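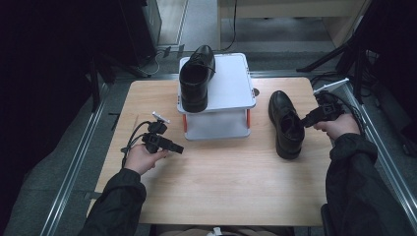

Black dress shoes at the bench, one up on the stand and one on the tabletop.

Home | About Us | Shoe Care | School Program | Newsletter | Contact

About Erwood Shoe Care

Erwood began with a shared love of good shoes and a kitchen that smelled permanently of polish. Hélène Hiebert started taking in neighbors' lace-ups one August, and by the next she had 600 pairs behind her and a family that wanted its kitchen back! We moved to Chisholm Street soon after, and we've been here ever since, cleaning, conditioning, lacing and boxing for anyone who climbs the stairs to number 1109.

We still like a plain table and plenty of light. Black leather hides a great deal in a dim room — dust in the welt, old polish in the creases — and a pale wooden top makes it easier to look a shoe over properly before any cream goes on.

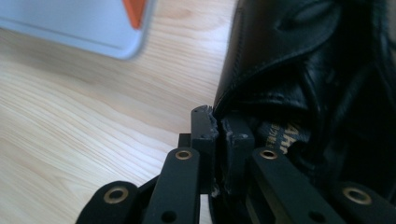
The Erwood Letter, No. 7

Our readers write in most often about creases, so we'll say again what we tell everyone who visits: take your time with the leather. Brush first, use less cream than you think you need, and let it rest overnight with a shoe tree inside. Hélène will happily talk about this for an hour if you let her (bring a chair). 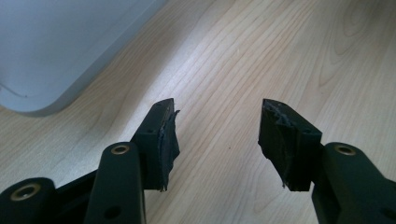 Light wood at the workbench.

We also teach. The Saturday class covers 2 pairs per person, one for work and one for best, and we go through brushing, polishing, lacing and putting away in that order. Clearing the table between pairs is part of the lesson too, and we're fussy about it. Grit left on a bench has a way of finding the toe of the next shoe. 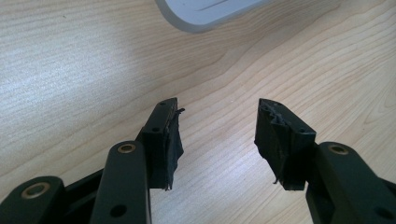 Page last changed: February 3, 2019

If you'd like to join a class, or you have a pair that has been sitting in the closet waiting for a wedding, do come by and say hello. The kettle is usually on, and there's no charge for an opinion.

We use cookies to remember your preferences. By staying on this site you agree to their use. Accept | Learn more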